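Gravau Airfield Heritage Group
Minutes of the general meeting, 20 October 2019

1. Minutes of the previous meeting
Approved with one correction: the lease on the Kisten hangar was signed in May, before the roof survey.

2. Runway marker project
The county has agreed to a marker at the north end of the former training strip. The text will give the original runway length as 3,000 feet, the figure on the construction drawing. The later extension will be left off until a second source is found. Lettering is limited to 100 words. Draft text to be circulated before the next meeting.

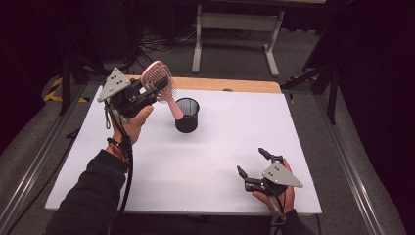
3. Sandu collection
The Sandu family papers include 40 negatives of the flight line and 5 maintenance logbooks. Two logbooks have mold on the covers and will be kept apart from the rest. Sorting will be done on a flat, smooth surface. A white covering laid over a wooden board, as on the table with the pale wood edging, was accepted as suitable, with clean blotting paper on top. Negatives are to be handled by the edges and placed in paper sleeves. Scanning will start with the negatives that show tail numbers.

4. Hangar at Kisten
The east door track is bent near the center post. One quote has been received, from Lusia Metalworks. A second quote is required under the lease. The door stays locked until the repair is done.

5. Other business
Request to borrow the control tower model for the Gravau library display. Approved for one month, borrower to arrange transport.

Meeting adjourned.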